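Tudor Lazăr answered my first question before I'd sat down. I had asked if he minded me recording, and he was already telling me about cups.

"Everybody buys plates first," he said. "Plates! Then they've got guests coming and they're drinking out of four different mugs from the gas station."

We were in the back room at Trutura, the tableware shop he opened in Plotilgate in September, and I should say up front that I went in planning to write about the bowls (they're lovely, go look at them). I came out wanting to write about small cups and trays and nothing else. He does that to people, I think. I had allowed half an hour and left 90 minutes later with clay dust on my sleeve.

Tudor spent years packing other people's dishes for Mulligan, the moving company, and that's where his opinions come from. "You learn what a household really uses," he told me. "The big serving stuff is at the back of the cupboard with the tags on. The little cup by the sink, that one's worn smooth." He figures he wrapped 500 sets before he quit. He remembers the ugly ones best, and fondly.

So what makes a good small cup? I asked him that and he made a face, like I'd asked him to pick a favorite kid.

"The lip," he said finally. "If the lip's too thick you feel like you're drinking from a flowerpot. And I like cream. White is for hotels. Cream looks okay next to coffee, next to soup, next to an old board with knife marks all over it." 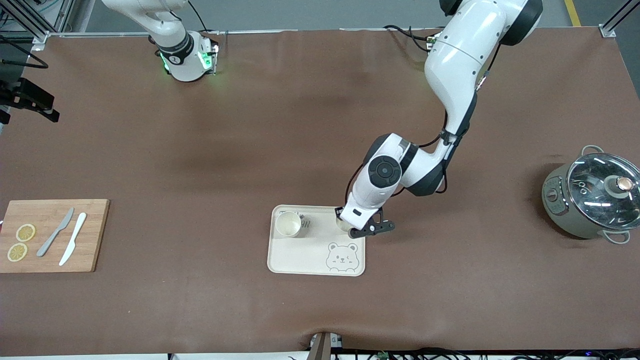
He's just as stubborn about trays. A tray should be something you leave out, he says, with a cup or two on it, so that when a neighbor comes by you can pick the whole business up and go. I told him mine lives on top of the fridge under the mail. He didn't laugh. He wanted to know how big it was, and whether it had handles, and then he told me to get rid of the mail.

"And a board next to it!" he added. "Bread, cheese, half an apple, I don't care. Now you're having people over and you did 2 minutes of work."

I liked that a lot, and I've tried it twice since. (Once with crackers, which he would probably object to.)

We got onto tables after that. Tudor loves a brown one with a few smudges and has no patience for customers who fret over every mark. He wipes down with a damp rag at closing time and calls it done. His own kitchen table came from his aunt and it wobbles, and he's been meaning to fix the leg for so long that he now puts the tray on the steady end without thinking.

The new line is called Zornar, after a street his grandmother lived on, and there are 20 pieces in it if you count the lids separately, which he does. Most of them are small. I asked if that was a risk, with everyone wanting those huge pasta bowls right now.

"Maybe," he said. "Ask me in the spring."

He walked me out through the front, stopping to turn a pitcher so the handle faced the door, and then turning it back.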